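## What we learned from the wrist cable fault
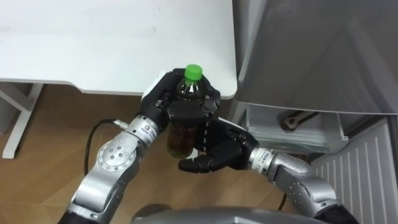
In August we had a fault on the two-arm unit at Sarnent, and several readers have asked me to explain it properly. I was on shift for most of it, so I will try to tell it in the order it happened.

The unit had been doing the bottle handling test: take a drink from the fridge, hold it with both hands, turn to the table, put it down. The programme asks for 300 complete runs without a stop before we change anything in the grip settings. We had reached run 16 when the right hand stopped answering. The arm was still live and the left side was still following its path, so for a short time one half of the robot was carrying out the task and the other half was not. The bottle tilted, the left hand kept pulling, and the bottle fell on the floor. The cap held and no person was near.

Krum Spahić pressed the stop button. According to the log, he did it five seconds after the last good message from the hand. I think this is quick for a person. For the system it is much too slow, and I want to be clear that the stop should not have depended on Krum at all.

**What was the cause**

We first suspected the hand itself, and Vlasta Krasniqi opened it on the bench the same afternoon. She found nothing wrong. The next morning Hrvoje Mladenović moved the right arm slowly by hand through the whole path with a meter on the cable. When the wrist turned to its furthest point, the signal went away. When he turned it back, the signal returned.

The cable goes into the side of the wrist and then hangs in a free loop. At some time before the test the loop had been made shorter, probably when the arm was serviced at Eten, but I could not find a note about it. With the shorter loop, each full turn of the wrist pulled a little on the plug. The counter on that joint showed 1,366 full turns when we stopped. One of the pins had become loose and the plastic around it had a thin crack.

**Why the robot did not stop itself**

This part worries me more than the plug. Each hand sends a regular message to the controller, and if the message is missing, the controller must hold both arms. During setup the time limit for this had been made very long, in order to avoid false stops while the network was being changed. After the network work was finished, the old value was not put back. Our start checklist did not ask for it, and I signed that checklist myself.

**What we have changed**

- The time limit is back to its normal value, and the robot will refuse to start in automatic mode if it is different.
- If one hand is lost, both arms now hold their position. They do not open and they do not continue.
- Both wrist cables have the full loop length again, with a clip on the forearm so that the plug carries no load.
- Before each shift the operator turns both wrists to the two end positions and looks at the plug. Please do it with the drives off.
- People stay behind the yellow line while a run is active, also when the robot seems to be only waiting.

Bujar Dimitriou asked if we should use empty bottles for the next tests. We discussed it for some time. An empty bottle is safer for the floor, but the grip is then not the same, and we would have to repeat everything later. We decided to continue with full plastic bottles and to keep glass out of the room. If you bring your own drink in a glass bottle, please leave it in the kitchen.

The run count has been started again from zero. The sixteen earlier runs are kept in the records but they will not be part of the result.

If you work with the second unit at Brikness, check the loop length on both sides before your next session and write the result in the service book, even when it is good. Replacement plugs are in the drawer marked "wrist" in the parts cupboard. Send questions about the time limit to Vlasta, and questions about the cables to Hrvoje or to me.

*Krum Kovačević, test operations*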